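Concrete left bare indoors should be sealed before handover. The Fornstead library has 831 square metres of it, unsealed, and the council now budgets for stain removal every July. Sealer would have cost less than two years of that labour.

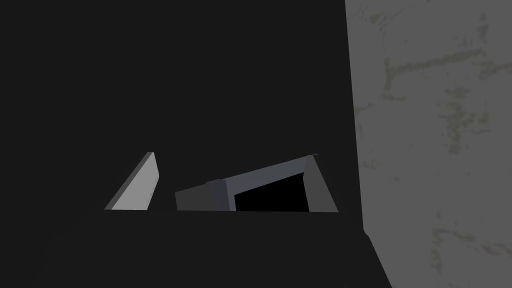

Sutrisno Nasution disagrees: sealer traps moisture, yellows within a decade and has to be ground off. He would spend the money on drainage.

Drainage does nothing for fingerprints or coffee. A breathable sealer handles both, and recoating is a routine job.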